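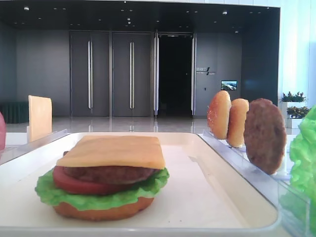

**What cheese do you put on a burger when you're bored of American?**

Smoked gouda, sliced thin, laid on for the last minute with a lid over the pan.

---

**grostska_grill** wrote:

Seconding gouda, but please try Stilton at least once! I crumbled some on a plain beef patty last weekend and I'm still thinking about it (so is my wife, who claims to hate blue cheese). Lightly toasted bun, a few onions cooked down until they're jammy, no ketchup.

**pickle_brine88** wrote:

Stilton on a burger is a waste of Stilton. It melts into a salty puddle and you can't taste the beef. Save it for crackers.

**grostska_grill** wrote:

You're putting on too much! A tablespoon, tops. And take the patty off the heat first, let it sit, then crumble.

**twoflips** wrote:

Has anyone done pepper jack with a fried egg? I make it for a crowd of 15 every January and there are never leftovers. I shred the cheese so it melts faster, 30 seconds under the lid and done.

**pickle_brine88** wrote:

Now that I can get behind. Shredded beats sliced on a flat top, every time.

**lowandslowish** wrote:

Disagree on shredded, half of mine ends up burned onto the griddle. Though my wife calls that part the best bit, so maybe I'm losing this one.

Also, does lettuce go under the patty or over it for you all? I'm firmly under. Keeps the bottom bun from going soggy.

**twoflips** wrote:

Under! And tomato right on top of the lettuce, with a little salt. Trying the Stilton on Friday, I'll report back.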